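4. What went wrong with the plugin registry

I should say up front that I went into this part of the study expecting the build tool to be the slow bit. We had moved the Flumow editor over to a small modeling language (we call it Jullon, and yes, I picked the name), and every time somebody saved a model, a generator wrote out the Java classes behind it. Generators have a bad name for speed, so that's where I put my timers first.

The timers said I was wrong! Generating code for all 1,033 model files took 9 seconds on my old laptop, and most of that was the disk. What ate the time was the registry, the piece that looks up which plugins want to hear about a change. On every save it walked the whole plugin list, opened each manifest and read it again from scratch. With 2 plugins you'd never notice. With 200 of them, the editor froze long enough that people in our June trial started clicking the save button again, and each extra click put another full walk in the queue.

So I tried the dumb fix first, a plain cache keyed on the manifest's path. It helped a lot, and it also broke reloading, which I really should have seen coming. If you changed a manifest while the editor was open, the old one hung around until you restarted. I then borrowed an idea from Penau, our older in-house builder, and kept a hash of each manifest next to the cached copy. The hash gets checked when the file watcher fires, and the rest of the time we leave the disk alone. That version is the one behind all the numbers in Section 5.

The Nikolovski test bench was the other place we ran the editor, and I kept the setup the same there: same Java version, same model files, same order of saves (scripted, so my own slow fingers don't count).
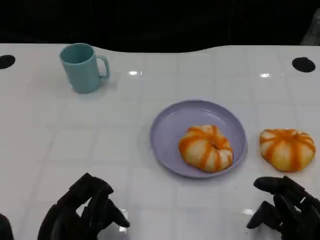 Figure 3. White tabletop with two round black holes near the back edge.

One loose end. The watcher behaves differently on network drives, where it sometimes reports one change twice. The hash check soaks up the second report, so the user sees nothing odd, but the log does get noisy, and I spent a whole afternoon chasing log lines that meant nothing at all. I've left the double entries in the raw logs and dropped them before working out the averages. Anyone rerunning the scripts should do the same, or the save counts won't match mine.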